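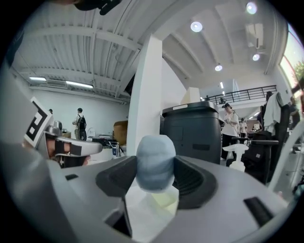

Help > Household and shop-floor chores > Common questions

Search the FAQ Go

Updated June, by Iona MacRitchie

Can a machine do my chores yet?
Some of them, some of the time. Picking up one item and setting it down is fairly dependable. A whole job, such as clearing a bathroom shelf, is still hard.

Why are small things difficult?
Soft items change shape when they are squeezed. A toothbrush in a cup has to come out without tipping the cup, and clear glass is hard for a camera to judge.

How much practice does a task need?
Our shelf-tidying task used 3554 recorded tries by hand. We threw out 951 of them.

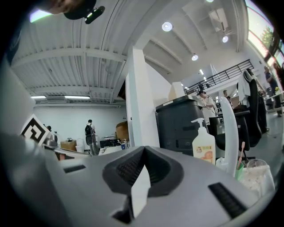

DAKHAM, June. Two chores are on our list at present: putting toiletries away and sorting small parts into bins. Renzo Gentile runs both.

Is shop-floor work easier?
Usually. Parts are the same every time and the bench doesn't move. Homes vary too much.

Can I buy one?
No. Hostari is a test project and has nothing for sale.

Will it work around people?
Not without someone watching. We keep a person within reach of the stop button.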